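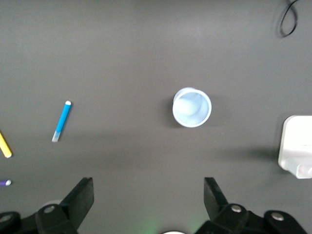
Chapter 4
Keeping the Lights On: How a Power Grid Stays in Balance

If you have worked your way through the earlier chapters, you already know a good deal about how electricity is made. You have followed coal and gas through the boiler and the turbine, you have stood (on paper, at least) at the foot of a wind tower, and you have done your share of sums on solar panels. In this chapter we leave the power plant by the front gate and follow the wires. I will admit that this is my favorite part of the book, and if I go on a bit in places, I hope you will be patient with me.

Let us begin with a small town and a small grid. Lutonis sits at the far end of a long valley, and for many years it had a single line coming in over the pass and a modest hydro station at Warora, a little way up the river. Most of the time the two together were more than enough. On the evening of 21st August, a Saturday, the line over the pass tripped during a thunderstorm, and the town was left with whatever Warora could give it. It was dinner time. Stoves were on, the evening was sticky, and nearly every air conditioner in the place was running. The station had been putting out 18 megawatts, and the town wanted more than that.

What happened next took only seconds. The generators at Warora began to slow down, very slightly at first, the way a cyclist slows when the road tips upward. The governors on the turbines felt the change and opened the gates to let in more water, but the gates were soon as wide as they would go and the machines were still slowing. Then relays at two substations did the job they had been set to do, and let go of the northern half of the town. The remaining load was one the station could carry, the machines picked up speed again, and the southern half of Lutonis finished its dinner with the lights on. (The northern half ate by candle, and wrote a number of letters to the newspaper!)

We will come back to that evening several times. Nearly everything you need to know about grid operation is tucked away inside it somewhere, and by the end of the chapter you should be able to explain each step to a friend who has never given the matter a thought.

4.1 Supply must meet demand

Water can wait in a tank and grain can wait in a silo, but an ordinary alternating-current line holds next to nothing in reserve. When you switch on a kettle, a generator somewhere has to work a tiny bit harder, and it has to do so right then. Multiply that kettle by every home, shop, pump, and elevator in a region and you have the total demand, or load, which is never still for a moment. It climbs as people get up, sags a little in the afternoon, climbs again toward evening, and sinks to its lowest point well after midnight. A cold week in February will give you a very different curve from a mild one in spring, and we will look at both in the problems at the end of the chapter.

The people in the control room cannot see your kettle, of course. What they can see is frequency. In much of the world the grid is meant to run at 50 cycles per second, or hertz, and the generators connected to it all turn in step to keep it there. If the load is greater than the power going in, frequency falls. If there is too much power going in, frequency rises. It is a wonderfully simple signal, and it can be read from any wall socket on the system, so a governor at a remote station has the same news as the main control room.

4.2 Where the first few seconds come from

You may be wondering why the frequency at Lutonis drifted down when it might have dropped like a stone. The answer lies in the sheer weight of the spinning machines. A large rotor stores a good deal of energy in its motion, and when the load jumps, some of that energy flows out into the grid before any valve or gate has had time to move. We call this effect inertia, and it buys the operators a little breathing space.

To see how much space, we need to set up a simple model of a single machine feeding a single load. Have a pencil handy for this next part, and take it slowly.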